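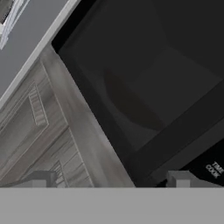 Mallow kitchen cell, door tasks: inspection checklist before runs go back on
Site: Irnell, Flernbridge building
Fault reference: stop at step 3,299, microwave door task
Filled in by: me, on Wednesday, from just after lunch until the lights started going off down the hall

Mallow is our arm and Hyvönen is the simulated kitchen it practices in. Everything up to section D was done in Hyvönen. Section E is the real arm on the bench, powered but with the speed turned way down. I've kept the form in its usual order and just written as much as I wanted under each line, so sorry in advance to whoever prints it.

What went wrong, for people who only read the top: during an overnight batch of almost 300 door runs, one run hit its contact force limit at step 3,299 and the stop fired, and then the stop let go by itself. The arm carried on pushing at the microwave door until the run timed out. In simulation that costs us a silly-looking log. The trouble is that the stop logic is the same code we load on the bench, and that's why I pulled the door tasks off the bench schedule the same morning.

SECTION A. SCENE AND SETUP

A1. Scene loads clean, no warnings on startup
Pass.
One yellow message about a missing cabinet texture on the first load. It went away on the second. I've seen it before and so has everyone else, and it doesn't touch collisions, but I wrote it down anyway.

A2. Microwave and cabinet sit where the scene file says
Pass.
Checked against the file. I half expected the microwave to have drifted into the cabinet next to it, which would have explained the force spike in one go and let me go home early. No such luck. They line up fine.

A3. Collision shapes match what you see
Pass with comment.
Turn the shape overlay on for this one, please don't judge it from the wrist view! The door is black on black with a slightly lighter window in it, and against that your eye will accept almost anything. With the overlay on, the shape for the door sits a hair proud of the glass. Not enough to cause the fault, I think. It would make contact register a touch early, and early is the side I'd like to be wrong on.

A4. Finger collision shapes
FAIL, fixed, retested, pass.
The fingers have a small step down near the base and the collision shape ignored it. It was one plain block from tip to base, so anything catching near that step was being pushed out in a direction that made no sense. I replaced the shape with one that follows the step and reran the approach. The force trace is a lot calmer now. I don't believe this caused the stop to release, but I do believe it's why the force limit was reached in the first place.

A5. Door hinge limits and friction
Pass.
Same values as last May. If anyone has been changing hinge friction to make the task easier, they put it back nicely.

SECTION B. WRIST CAMERA

B1. Both fingers visible in the wrist view
Pass.
Fingers up from the bottom, gripper body straight across below them, open gap between. If you only get one finger, the camera offset has been overwritten by an old config. Reload the offset and start the section again.

B2. Wrist view is live and not a held picture
Pass.
I moved the wrist by hand (well, by slider) and watched the lettering on the control panel slide along with it. TIME COOK is a handy thing to watch because it's white on black and you'll notice straight away if it freezes. Please do this check even if the view looks fine. A held picture looks fine too.

B3. Tilt of the view agrees with the wrist angle in the log
Pass with comment.
The view gets very tilted on this task, to where the cabinet and the microwave both run off on a steep diagonal, and the first time I saw it I assumed the camera was mounted wrong. It isn't. The wrist really does roll that far. I compared the logged angle with the rendered one at the start of the approach, in the middle and near contact, and they agreed every time.

What I don't love is how much roll there is. The planner is allowed to come at the door from any angle it likes, and I'd like someone to rein that in a bit before these tasks go back on the bench. Our cable bundle is a real cable bundle and it doesn't enjoy being wrung out.

B4. Time stamps on camera and force data match
FAIL, open.
They're off by 2 frames. It's steady and it doesn't grow over a run, so you can correct for it when you read the logs afterward. I did the rest of this form with the correction on. It still needs fixing at the source, and until it is, don't trust anybody's claim (mine included) about what the fingers were touching at the exact moment of a force spike.

SECTION C. STOPS AND LIMITS

This is the part that matters, so I did it slowly and had a sandwich in the middle.

C1. Contact force limit is set, and set to the bench value
Pass.

C2. Stop fires when the limit is passed
Pass.
Pushed the fingers into the cabinet side on purpose, then into the microwave. Fired promptly both times. The firing was never the problem.

C3. Stop stays on until a person clears it
FAIL, fixed, retested, pass.
Found it. The stop flag lives in the run state, and the run state gets refreshed when the planner asks for a new plan. So the stop fires, the planner notices the arm isn't where it ought to be, asks for a new plan, the refresh wipes the flag, and off goes the arm again, perfectly happy. You need the stop and the new plan to land close together for it to happen, and I guess that's how we went this long without seeing it. Or maybe we did see it and called it a twitch. I went back through some older logs and there's at least one short pause I'd now like to look at again.

The flag has been moved out of the run state and into the supervisor, and the only thing that can clear it is the clear command. I made the planner ask for new plans over and over while the stop was on. The arm stayed put. I also killed the planner and restarted it with the stop on, and it stayed put then too.

C4. Stop shows on the operator screen
Pass with comment.
It shows, but it's a small gray word in a row of small gray words. Could we make it big? I'm not fussy about the color. Just big.

C5. Run ends after a stop and isn't counted as a success
FAIL, open.
Oh, this one annoyed me. The bad run was marked as a success in the batch summary. The success check looks only at the door angle when the run ends, and all that shoving had moved the door past the threshold. So a run with a failed safety stop went into the good pile. I've taken it out by hand. The check needs to look at the stop history before it looks at the door. Until that's done, any success rate for the door tasks should be quoted with a note next to it.

SECTION D. REPEAT OF THE FAILED RUN

D1. Same seed, old code
Fault came back.
That's good news as far as I'm concerned, I'd have hated to chase something that only shows up overnight. Same step, same release, same long push.

D2. Same seed, new finger shape only
Stop didn't fire, because the force never got to the limit. If I'd stopped at A4 I'd have written this whole thing up as solved, and the release bug would still be sitting there. A little chilling, that one.

D3. Same seed, new stop code only
Stop fired and stayed on. Arm stayed where it was. I left it alone through a full timeout and went and got coffee.

D4. Same seed, both changes
Clean approach, no stop. The fingers touched the door a bit later than in the old run, which fits with the shape change.

SECTION E. BENCH ARM, LOW SPEED

Nobody inside the tape for any of this, one hand on the red button, foam block standing in for the door.

E1. Hardware stop button
Pass. Pressed it while idle and while moving.

E2. Software stop stays on through a new plan
Pass. Repeated C3 against the foam block. The arm stopped and stayed stopped. I waited far longer than I needed to.

E3. Cable bundle and wrist strain relief
Pass with comment.
One tie near the wrist was loose. Replaced. See B3 about the roll, and please take it seriously.

E4. Fingers seated and tight
Pass. Snugged up one screw.

E5. Floor tape and sign
FAIL, fixed.
The tape had lifted at the corner by the door and the sign was behind the whiteboard. Both are back where they belong.

RESULT

Simulated door runs in Hyvönen: OK to resume with the new finger shape and the new stop code. Don't mix results with the old batch.

Bench door runs at Flernbridge: NOT OK yet. The 2 open fails, B4 and C5, need to be closed, and I want a roll limit on the wrist. Drawer and shelf tasks can go ahead on the new stop code at low speed, with someone at the button the whole time.

If you were running anything on the old stop code and saw Mallow pause and then start again without you touching it, send me the log, even if it seemed harmless. I'm keeping them in the fault folder under the step number.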